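Power Strips: Getting the Load Right

Posted 30 Dec 2018

Add up the watts before you plug anything in. The figure is on the label of each appliance, usually underneath or near the cord. A 700 watt microwave draws well over that from the wall, so go by the input number.

Heaters, kettles and toasters go straight into a wall outlet. Never run one strip off another.
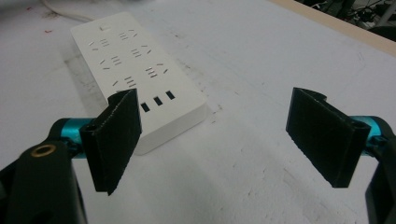 A six-outlet strip with its switch at one end.

Wipe the housing with a dry cloth every few months, unplugged. Check the cord for nicks at the same time. If a plug feels warm after 60 minutes of use, move it to the wall and stop using the strip.

Keep cords out from under rugs. Leave about 4 inches between the strip and any curtain.

Next: Labeling your breaker box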